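Kunden Small Counter Board > Snacks and Self-Serve > Show your snack table (long running)

Page 4

Post #2440
pennycandyporch
Murnlow

Good morning, all! I have been reading this thread for ages with my coffee and I finally have a table of my own to bring to it, so please be kind, and please also tell me the truth. We have a brown table where folks can pick up a little something sweet or salty, and I have fussed with it so much that I can't see it anymore. You know how you move a thing two inches and then stand in the doorway with your head tilted? That has been my whole week.

My main question is about steps versus baskets. I love a basket. I grew up with baskets on every counter and they make me happy. But I ordered one of those clear stepped stands from the Tamayo catalog after so many of you raved about it, and now I have both, and I'm not sure they like each other.
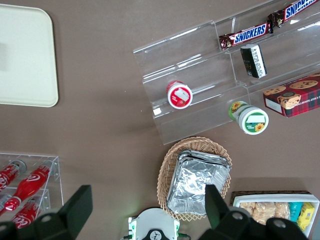

My thinking was that anything with a nice front should go on the steps and anything plain should go in a basket where it can keep its friends company. Candy bars have good faces, so they went up high, and I laid the two Snickers end to end so that the name reads right along the step. The short things are where I get stuck. The little cup with the red rim does fine on its lower shelf because its lid is the pretty part, but the sunflower container wants to lie on its side, and the plaid cookie box next to it is wider than I planned for. The foil containers got the wicker basket, and I will defend that choice to anybody, because foil looks cold to me on bare acrylic and it looks like a church supper in wicker.

So: do I keep mixing, or do I pick one and commit? And would you put the cookies somewhere else altogether?

Post #2441
saltbeforesweet

Welcome out of the shadows, Penny! I like it. I'm a mixer myself and I have never been sorry. The only thing I'd change is the cookie box. A box that size pulls your eye down and to the side, and then the poor little cup gets passed over. Put the cookies flat on the table at the end of the stand and let the steps belong to the small stuff.

I'm with you all the way on foil in a basket. My aunt did hers like that for every graduation and funeral in Clellton and people still bring it up.

Post #2442
rackandruin
Clellton

I'm going to be the grouch, with love. Pick one. I ran a counter for almost 5 years with baskets and steps side by side and it always looked like two people had set it up while not speaking to each other. Baskets hide things. People won't dig, they are shy about it, they look at what's on top and move along. A clear stand shows you all of it at once, and when something runs low you know it from across the room.

My other complaint is glare. Turn that stand a little or move your light, because the shine along the edges is stealing from your candy bars. I had the same trouble and it took me an embarrassingly long time to think of just turning the thing.

Post #2443
pennycandyporch

Oh, the glare! Yes. I had talked myself into thinking it looked fancy. I will try turning it.

I'm less sure about giving up the baskets, Rack. I hear you on the digging, but with foil containers there's nothing to dig for, they are all the same, you just take the top one. Let me put up the bigger view so you can see how it all sits together, with the sodas at the back and the rice crackers in their own white tray. I also have a second basket going, a round one, and I know somebody is going to have feelings about the cheese. 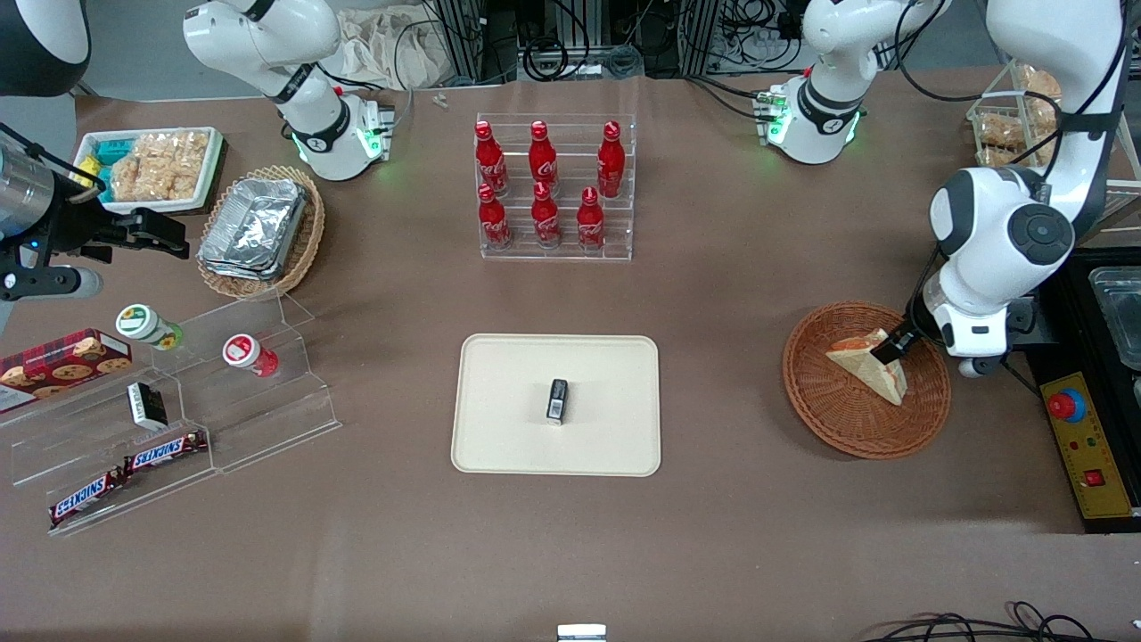
Post #2444 | saltbeforesweet | posted 4 hours later

I have feelings about the cheese! Good ones, mostly. A wedge with that orange-brown rind looks wonderful in wicker and I would walk straight over to it. My one worry is company. One wedge by itself in a round basket looks like somebody set it down to answer the phone. Give it a folded napkin underneath and some crackers tucked in beside it, and then it's an idea for lunch. You have golden rice crackers clear over on the other side of the table, and I'd bring a few packages across.

The sodas are perfect. Two rows of three, red caps all in a line, the back ones up on their step so every label gets its turn. Please don't touch them.

Post #2445
rackandruin

Cheese should be kept cold and I will say it in every thread until I am asked to leave. Put it out when somebody is going to eat it and not before. Looks have nothing to do with it.

I agree about the sodas, though, and I'd point out (gently, gently) that the best looking thing on the table is on clear steps.

Post #2446
pennycandyporch

Ha! I walked into that one. And fair enough on the cheese, I do want to be careful. I think I'll put a little card in the round basket that says to ask for cheese, and let the basket hold something that doesn't mind sitting out.

What about the tray in the middle? I have the beige one with the rounded corners right in front of the sodas, and I like it as a kind of landing spot, so you can set down what you've picked while you make up your mind about the rest. I do that myself at every bakery I go into and I'm always grateful when there's room for it. My sister thinks it's wasted space and wants it filled with candy.

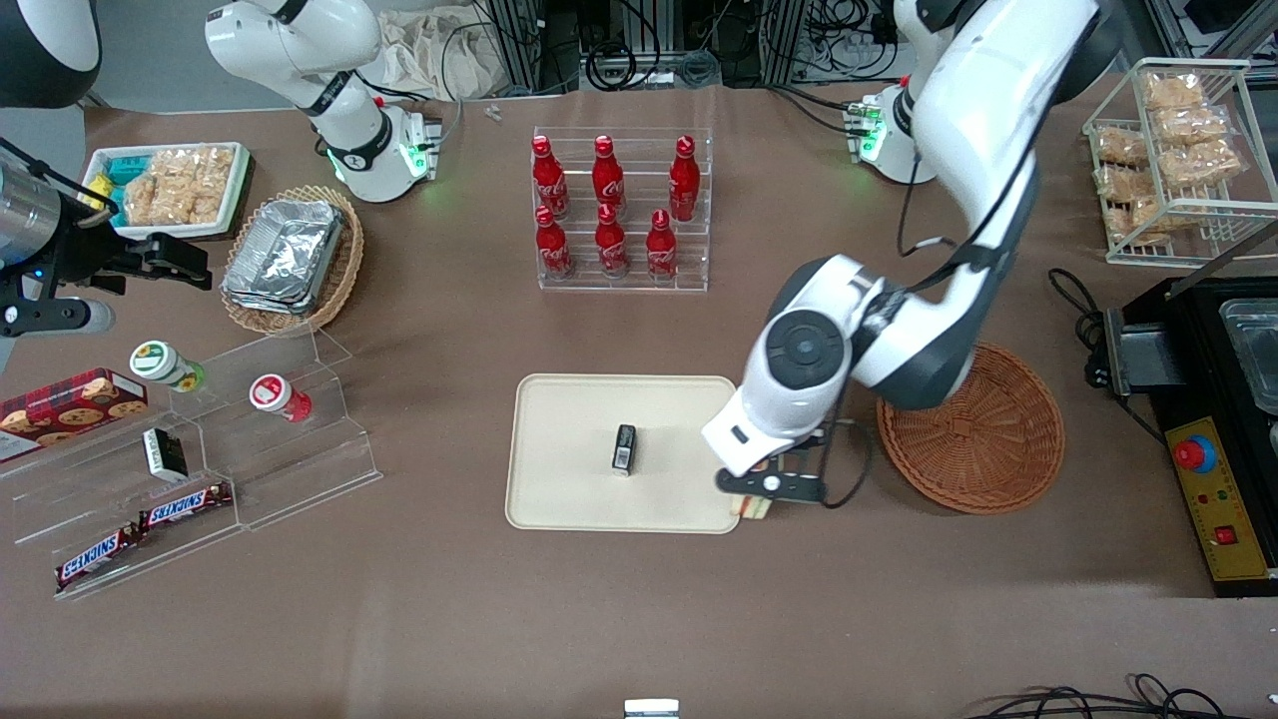
She and I have gone back and forth on it twice already, and I keep coming back to how it feels to stand at a table with your hands full and no place to put anything. I'd rather lose the room for a few more bars. The baked snacks in the clear bags have their own wire rack off in the corner, so it isn't as if we're hurting for places to put food. But she has a good eye, better than mine in most things, and I don't want to be stubborn just because I thought of it first.

Post #2447
oldmurnlowdiner
Murnlow

Neighbor! Keep your landing spot. I had one by my register for years, just a plain tray, and it was the most used thing in the place. People are slower and friendlier when they can put their things down. The day I filled mine up with mints, everybody started setting their things on top of the mints.

Where I'd side with your sister is the baked goods. Those bags have such a nice golden-brown color and you've got them way out in the corner. If you can swap the wire rack with something less cheerful, I would. Mine always sold better when they were near the drinks, though I'll admit that my drinks were coffee and that may be a different matter.

As for the great basket war, I've kept both and I've kept one or the other, and my regulars never said a word about it either way. They did complain when I moved the pretzels.

Post #2448
rackandruin

I have also been yelled at over pretzels. Withdrawn on the tray, I agree with the diner. Not withdrawn on the baskets.

Post #2449
pennycandyporch

You have all been so generous, thank you! My plan for tomorrow is to turn the stand, take the cookie box down off it, and leave the sodas strictly alone. The landing tray stays and I will break it to my sister over supper. I'm going to try the bagged things closer to the sodas like Diner says, if the rack will fit, and I need to go measure that before I promise anything.

Does anyone know if Tamayo sells the stepped stand in a shorter length? The page only shows the one I have.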